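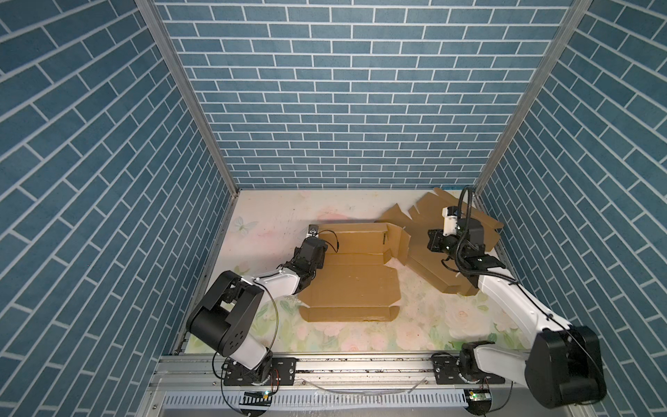 Two arms, one box: my morning at Stultdale

I'd been pestering Spyros Leka for a visit since September, so when he finally said yes I was on the early train before he could change his mind. Stultdale is tucked behind a tile warehouse and I walked past it twice!

Spyros handed me straight over to Yolotzin Ledesma, who runs the box folding. Her team are collecting examples for a learning system – a person steers both arms through the job, every movement gets recorded, and the software later learns from the pile. They had 2,097 recordings when I was there and she wants a lot more before training starts again.

I loved the booths. Blue brick wallpaper on the walls, pink roses on the floor, like a doll's house with aluminium posts. Yolotzin says they change the paper every so often so the system doesn't get too attached to one background (I voted for keeping the roses).

The cardboard is harder than you'd think. The flat blanks have flaps and little tabs all over, and with two of them in there touching each other, it's a job to tell which flap belongs to which.

Then I got a go. My word. Baltasar Lorente talked me through it very patiently, and I needed 19 tries to get one side standing up properly. He can do 200 folds in a shift. Mine were saved too, by the way – they keep the clumsy ones and label them separately.

Lunch was soup in the upstairs kitchen, very good, and Baltasar drew me a map back to the station on a bit of spare box. They're taking visitors again next month, so email Spyros if you fancy it, and wear something warm.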